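Oiling a Wooden Table Top

By Mabli Mostyn

I love this job! An afternoon of rubbing and waiting, and a tired old table gets its glow back. My friend Tímea Vida talked me into trying oil after years of varnish and I've never looked back.

What you'll need

Hard wax oil (I use Vulleter, the clear one)
100 and 240 grit sandpaper
Lint-free cloths
A tack cloth

Start with the 100 grit and always go with the grain, even on the corners where it's tempting to scrub in circles. Wipe down, then do the whole thing again with the 240. It should feel like silk under your palm (mine did, I kept going back to stroke it).

Pour a small puddle of oil and spread it thin. Really thin! Leave it 15 minutes, buff off whatever is still sitting on top, and let it dry overnight. I give mine 2 coats.
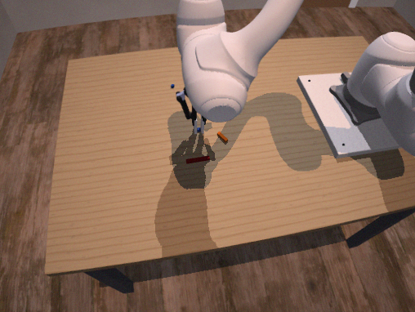

2 min read

Pale wood with a fine grain is lovely to work on, but do test underneath first, as some oils turn it quite orange. Don't forget the front edge, which takes all the knocks from chairs and belt buckles.

Lay used cloths flat outdoors to dry before binning them. Oily rags left in a heap can catch fire.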